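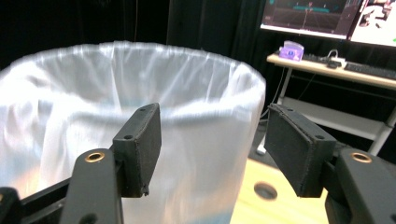

주방 쓰레기와 배달 용기, 하루 저녁에 정리하는 법

배달 음식을 시키면 음식은 한 끼에 사라지고 용기는 대를 이어 남는다. 우리 집 싱크대 하부장에도 그렇게 눌러앉은 투명 용기가 한 살림이었고, 문을 열 때마다 뚜껑이 하나씩 굴러 나와 인사를 했다. 언젠가 쓰려고 모아 두었는데 그 언젠가는 아직 안 왔다.

이 글은 그 용기들을 씻고, 남길 것과 보낼 것을 가르고, 쓰레기통을 덜 괴로운 물건으로 만드는 순서를 적은 것이다. 준비부터 뒷정리까지 저녁 한나절이면 된다. 드라마를 틀어 놓고 하면 한나절 반.

미리 말해 두자면 나는 전문가가 아니다. 그라누나우 아파트라는 1,263세대짜리 단지에 살면서 분리수거장에서 몇 번 혼이 나 본 사람이다. 배출 기준은 지역마다 다르니 자기 동네 안내문을 한 번은 읽기 바란다. 엘리베이터에 붙어 있는, 늘 층수 표시만 보느라 못 본 그 종이 말이다.

준비물

주방세제
베이킹소다
식초
고무장갑
부드러운 수세미 하나, 버려도 되는 낡은 수세미 하나
마른행주나 못 쓰는 수건 두 장
유성펜과 마스킹테이프
쓰레기봉투와 재활용품을 담을 큰 봉투

소다와 식초를 한꺼번에 섞어서 부글거리는 모습을 감상하는 영상이 많은데, 보기에는 좋다. 둘이 만나면 서로 중화되니까 세정력을 바란다면 따로 쓰는 게 낫다. 보글보글한 성취감을 원한다면 말리지 않겠다. 다만 식초와 락스는 절대로 섞지 말 것. 유독한 염소 기체가 나온다. 이 문장에는 농담이 없다.

1단계. 전부 꺼낸다

하부장, 상부장, 냉장고 위, 전자레인지 뒤, 베란다 선반까지 뒤져서 플라스틱 용기와 뚜껑을 모두 식탁 위로 옮긴다. 식탁이 모자라면 바닥에 수건을 깔고 늘어놓는다. 꺼내면서 추억에 잠기지 않도록 주의한다. 그 용기에 담겨 있던 아귀찜은 물론 훌륭했지만 용기 덕분은 아니었다.

냉장고 안쪽도 본다. 정체를 알 수 없는 것이 든 용기가 하나쯤 나올 텐데, 열기 전에 창문부터 연다. 내용물은 음식물 쓰레기로 보내고, 용기는 곰팡이가 피어 있었다면 미련 없이 통째로 작별한다.

2단계. 짝을 맞춘다

몸통을 하나 집어 뚜껑을 덮어 본다. 딱 소리가 나면 합격이다. 한쪽 귀퉁이가 들뜨거나, 누르고 있을 때만 닫혀 있는 것은 불합격. 손을 떼면 열리는 뚜껑은 뚜껑이라고 부르기 어렵다.

비슷하게 생긴 사각 용기들이 가장 골치 아프다. 가게마다 규격이 미묘하게 달라서 같은 크기로 보여도 맞물리지 않는다. 이럴 때는 용기 옆면이나 바닥을 만져 본다. 용량이나 재질 표시가 도드라지게 찍혀 있는 경우가 많고, 투명한 플라스틱에 투명한 글씨라서 정면으로 보면 안 보인다. 불빛 쪽으로 비스듬히 기울이면 나타난다. 확인한 숫자는 마스킹테이프에 유성펜으로 크게 적어 붙여 둔다. 뚜껑에도 똑같이.

짝 잃은 뚜껑은 따로 모으되, 다음 단계가 끝날 때까지만 데리고 있는다. 서랍에 다시 넣으면 내년 이맘때 이 글을 또 읽게 된다.
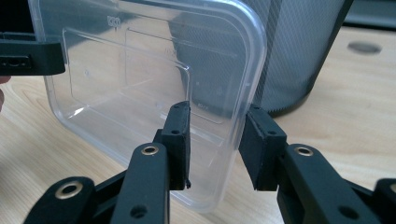 위쪽에 "500"이 도드라지게 찍힌 투명 사각 용기.

3단계. 남길 것을 고른다

나는 세 가지만 본다. 긁힌 자국이 많은가, 냄새가 배었는가, 모양이 뒤틀렸는가. 하나라도 해당되면 음식용에서는 은퇴시킨다. 냄새는 뚜껑을 닫아 두고 30분 뒤에 열어 맡아 보면 안다. 방금 씻은 용기는 다들 깨끗한 척을 잘한다.

은퇴한 용기 가운데 튼튼한 것은 나사, 고무줄, 단추 같은 것을 담는 데 쓴다. 하지만 나사가 한 줌인 집에 나사 통이 여럿일 필요는 없다. 쓸 데가 당장 떠오르지 않으면 내보내는 쪽에 놓는다.

배달 용기는 애초에 여러 번 쓰라고 만든 물건이 아닌 것이 많다. 계속 쓰더라도 식은 반찬이나 마른 재료를 잠깐 담는 정도가 무난하다. 전자레인지에는 용기에 사용 가능하다는 표시가 있을 때만 넣는다. 표시가 없으면 그릇에 옮긴다. 설거지가 하나 늘지만 쪼그라든 용기를 국수에서 떼어 내는 일보다는 쉽다.

우리 집 고양이 닐라는 선별 과정 내내 가장 큰 용기 안에 들어가 있었다. 그 용기는 남기는 쪽이 되었다. 원칙이란 게 그렇다.

4단계. 기름때를 벗긴다

버릴 것도 씻는다. 억울해도 씻는다. 양념이 묻은 채로 내놓으면 재활용이 안 될 뿐 아니라 옆에 있던 멀쩡한 것까지 더럽힌다.

먼저 휴지나 헌 종이로 기름을 닦아 낸다. 여기서 얼마나 닦느냐가 뒤의 수세미질을 결정한다. 떡볶이 국물을 그대로 배수구에 흘려보내면 언젠가 배수구가 그 이야기를 다시 꺼낸다.

그다음 미지근한 물을 3분의 1쯤 붓고 세제를 한 번 짠 뒤, 낡은 수세미 조각을 넣고 뚜껑을 닫아 흔든다. 뚜껑이 진짜로 닫히는지는 2단계에서 이미 확인했으니 안심해도 된다. 확인을 건너뛴 사람은 앞치마를 입는다. 펄펄 끓는 물은 얇은 용기를 찌그러뜨리므로 쓰지 않는다.

빨간 양념 자국이 남으면 헹군 용기를 햇볕이 드는 창가에 엎지 말고 바로 세워 둔다. 김칫국물이나 고추기름의 색은 햇빛에 꽤 잘 바랜다. 하루 만에 안 빠지면 하루 더 둔다. 8월에는 반나절이면 충분할 때도 있고, 장마철에는 그냥 주황색 용기라고 생각하고 사는 편이 속 편하다.

냄새가 남는 용기에는 베이킹소다를 한 숟갈 풀어 물을 가득 채우고 하룻밤 둔다. 고무 패킹이 있는 뚜껑은 패킹을 빼서 따로 씻는다. 이쑤시개로 살살 들면 빠진다. 패킹 밑에서 무엇을 보았는지는 각자 마음에 묻기로 하자.

5단계. 말린다

물기가 남은 채로 겹쳐 넣으면 냄새가 돌아온다. 마른 수건 위에 비스듬히 세우고, 뚜껑은 포개지 말고 책꽂이의 책처럼 벌려 세운다. 급하면 행주로 닦아도 되지만 귀퉁이의 홈에 고인 물은 행주가 잘 못 들어간다. 밤새 두고 자는 게 제일 편하다. 건조는 우리가 자는 동안에도 일하는 드문 집안일이다.

6단계. 쓰레기통을 손본다

용기가 마르는 동안 쓰레기통 차례다. 봉투를 빼고 통 안쪽을 들여다본다. 봉투를 씌워 쓰니까 통은 깨끗하리라는 믿음이 있는데, 봉투에는 구멍이 나고 믿음은 바닥에 고인다.

욕실로 가져가 세제를 푼 물로 안쪽을 문지르고, 바닥과 테두리의 접힌 부분을 한 번 더 닦는다. 헹군 다음에는 식초를 물에 타서 한 번 둘러 주고 다시 헹군다. 뒤집어서 완전히 말린다. 욕실 바닥에 그대로 엎어 두면 안쪽이 안 마르니 한쪽에 막대기라도 괴어 준다.

다 마르면 바닥에 신문지를 몇 겹 깔고 새 봉투를 씌운다. 봉투는 통 둘레보다 넉넉한 것을 골라 테두리 밖으로 손바닥 폭만큼 접어 내린다. 봉투가 자꾸 안으로 빨려 들어가면 큰 고무줄을 테두리에 두른다. 반대로 봉투가 부풀어서 안 내려가는 것은 통과 봉투 사이에 갇힌 공기 때문이다. 손을 넣어 봉투를 벽에 붙이듯 쓸어내리면 된다. 나는 이걸 알기 전까지 바람 빠진 풍선과 씨름하듯 살았다.

높이가 있는 원통형 통은 자리를 덜 차지해서 좋지만 바닥까지 팔이 안 닿는다. 긴 자루가 달린 솔을 하나 마련해 두면 머리를 통 속에 넣지 않아도 된다. 철물점 바트에서 589원짜리 떨이 솔을 사 왔는데, 값에 비해 지나치게 오래 버티고 있다.

7단계. 내보낸다

씻은 플라스틱은 재질 표시대로 모은다. 스티커와 비닐 덮개는 떼어 낸다. 용기 테두리에 눌어붙은 비닐은 칼로 뜯으려 들지 말고 따뜻한 물에 잠깐 담갔다가 모서리부터 천천히 벗긴다. 성격이 급한 사람은 이 대목에서 손을 벤다. 내가 그랬다.

같은 모양끼리 포개면 부피가 확 준다. 색이 밴 용기나 여러 재질이 붙어 떨어지지 않는 것은 동네 기준을 따른다. 모르겠으면 관리사무소에 전화해서 묻는다. 우리 단지에서는 옆 동의 캄레시 야다브 씨가 나보다 훨씬 잘 알아서, 나는 그의 봉투를 곁눈질하고 따라 한다. 그가 틀리면 우리는 함께 틀린다.

다시 쌓이지 않게 하려면

보관할 칸을 하나만 정한다. 그 칸이 차면 새로 들어온 용기는 씻어서 바로 내보낸다. 더 좋은 용기가 들어왔으면 있던 것 하나를 내보낸다. 말은 쉽고, 나도 두 번 어겼다.

몸통은 크기별로 포개고 뚜껑은 한 통에 세워서 꽂는다. 뚜껑을 덮은 채로 쌓으면 보기는 좋은데 공기를 수납하는 셈이라 칸이 금방 찬다. 반찬을 자주 하는 집이라면 앞쪽에 작은 것, 안쪽에 큰 것을 둔다.

주문할 때 일회용 수저와 반찬을 빼 달라고 표시하는 것도 효과가 있다. 그래도 단무지는 온다. 단무지는 막을 수 없다.

자주 묻는 것들

식기세척기에 넣어도 되나?
용기에 가능하다는 표시가 있으면 위 칸에 넣는다. 표시가 없는 얇은 용기는 가볍게 날아올라 분사 날개를 막거나, 들어갈 때와 다른 모양으로 나온다.

투명 용기가 뿌옇게 됐는데?
물때라면 식초를 탄 물에 담갔다가 헹구면 나아진다. 거친 수세미에 긁혀서 그런 것이라면 돌이킬 수 없다. 다음 용기에게 잘해 주자.

쓰레기통 냄새가 이틀이면 돌아온다.
젖은 것이 들어가고 있을 가능성이 크다. 티백과 커피 찌꺼기를 의심해 본다. 물기를 꼭 짜서 버리고, 봉투를 갈 때마다 바닥의 신문지도 같이 간다. 더운 달에는 봉투를 한 치수 작은 것으로 바꿔 자주 내놓는 게 낫다.

뚜껑만 남은 것은 정말 쓸모가 없나?
화분 받침으로는 쓴다. 화분보다 뚜껑이 많아지기 전까지는.

다음 글에서는 냉장고 문 선반에 사는 소스 봉지들을 다룬다. 겨자부터 시작할 예정이다.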